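What we budgeted for the two-arm setup, and what I would change

A few people wrote in after the June post to ask how we got from a vague wish for a mobile two-arm robot to a purchase request that finance would sign. The request went in last week, so the reasoning can go up now. Prices are left out. They depend on the quote, the exchange rate and how close you are to the end of the vendor's quarter.

The starting position was two competing plans. Ingvild Tveit wanted to buy hardware first and write the task software on it. I wanted to run the tasks in simulation until we knew which specifications we were paying for. Signe Rustad holds the budget and gave us one quarter of simulation with a hard stop at the end of it.

The work in that quarter was household manipulation in a simulated home. We ran 292 episodes and kept 268. The others were thrown out for logging faults, mostly dropped gripper state, and have no bearing on the task results. Every episode recorded the wrist views and the head view along with joint positions for both arms.

Sensors were the first line item to change. The original sheet from Birnodero listed one head camera and treated the wrist cameras as an option. After a month of going through logs we moved the wrist cameras into the base configuration. The head view tells you where the arms are relative to the counter. It tells you very little about what sits between the fingers once an arm is in close. The wrist view has the opposite problem: it is excellent in the last few inches and nearly useless when the arm is pointed at a wall.

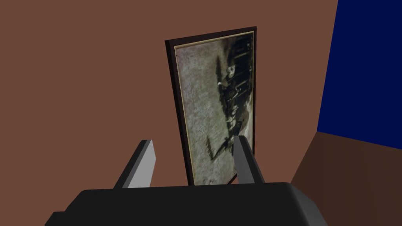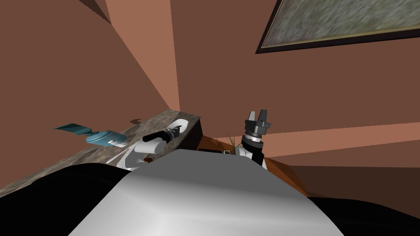

Gripper view first, then the view over the robot's body with both arms. Both are simulation renders.

Both kinds of view go into the budget as a pair, and so does everything downstream of them. Three streams per robot need storage, bandwidth and someone to maintain the calibration. Our first draft had the cameras and none of the rest. Flornier quoted the storage separately and it came to more than the cameras did, which should have been obvious to me from the simulation logs.

Second line item: arms. One arm is cheaper by much more than half, as the second arm also brings a larger base, a larger battery and a second controller. We looked hard at whether the tasks needed it. For picking up a single item from a counter and putting it somewhere else, they don't. For anything with a lid, or anything that has to be steadied while it is opened, they do. Our task list had enough of the second type that we kept both arms. If yours is mostly fetch and place, buy one arm and spend the difference on spare parts.

Third: grippers. We specified parallel jaw grippers and stopped there. Ingvild got a quote from Engebretsen for a multi-finger hand. It is a good piece of engineering, and we would have spent the first half of the project learning to control it. Parallel jaws cover bottles, boxes and small packages, provided the opening is wide enough. Check the opening against your own objects and not against the brochure. Also price replacement finger pads as a consumable. We put in 30 for the first year, and I expect that to be low.

Fourth: reach and base height. This is where simulation paid for itself. Changing the base height of a simulated robot takes a minute. Changing it on a delivered one means a new column and a new invoice. The back of a kitchen counter is farther away than it looks on a floor plan, and the sink gets in the way of a straight approach. We went up 2 sizes on the arm – the first size we had picked could reach the front half of the counter and not much else.

Fifth: compute. Brilteo offered a bundle with a workstation. We took the bundle off the request and reused a machine we had. If you do this, confirm that the card fits the case and that the power supply can carry it before you strike the line.

What simulation did not tell us is anything useful about cable wear, fan noise, door thresholds or how long a service visit takes. Those are in the request as a contingency line, and Signe asked for it to be raised instead of lowered, which I have not seen happen before.

Still open: the service contract length, and whether the spare gripper is bought now or after acceptance. Ingvild says now. The vendor's lead time on grippers supports her, and I will probably amend the request on that point before it is countersigned.

Posted 12/23/23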